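Comparing finger pads on a hand-held gripper at home

Last updated: November

I've had a few messages asking how I compare pads without a proper test bench, so I've written it all down. You need a table, a cutlery holder, some chopsticks and spoons, and a bit of patience with your own wrists. I do mine in the dining area after tea, when the table's clear and I can leave everything out until I'm done.

Start with the fingers. Open them as wide as they'll go and look along the pads from the tip end. They should face each other squarely. If one is twisted even a touch, a chopstick will roll out of the grip and you'll spend the evening blaming the pad (ask me how I know!). Loosen the hinge screws, line everything up, nip them back up gently. Then squeeze and let go a few times and feel for any catch in the movement.

Next, wipe the pads. A damp cloth, then a dry one. I had a set of Goresix pads that I'd written off as rubbish, and the trouble was biscuit crumbs.

Now the pick-ups. I use chopsticks and spoons because they're awkward in opposite ways. Chopsticks are thin and lean wherever they fancy, so you have to come in at an angle, and spoons have that wide bowl at the top which tempts you to grab it when you should be going lower, for the handle. Stand the lot in the holder, don't tidy them, and bring the gripper in slowly with the fingers open.

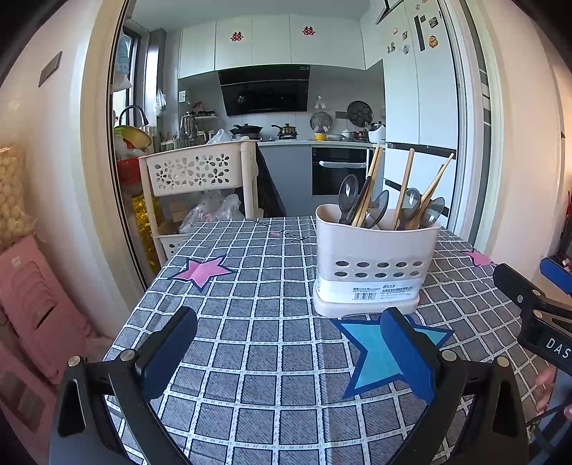 Keep your elbow off the table while you do it. I used to rest mine and all my approaches came in from the same low angle, so I was really only testing one grab over and over. Pei-shan Chien spotted it when I sent her my clips, and my notes from before that are more or less useless. Stand up, move about, come at it from the left as well.

For each pad I do three rounds: chopsticks only, spoons only, then whatever's nearest. Lift the thing clear of the holder, hold it while you breathe in and out, put it back. A slip is a fail. Lifting the whole holder along with the spoon is also a fail, though a more entertaining one. Write it down straight away, as you will not remember.

My last go was the Girnen pads against the Benjelloun ones. Girnen managed 93 good lifts before I packed up and they're lovely on chopsticks, really grippy, but they drag on the way out and you have to open right up to let go. Benjelloun let go cleanly and I liked them better for spoons. I'd pick Benjelloun if I could only keep one set, and Dumisani Coetzee thinks I'm mad, so do try both.

If your camera's fixed to the gripper, check the footage after the first couple of lifts. You want both pads in view with the fingers open.

I'll add the Gamura pads when they turn up.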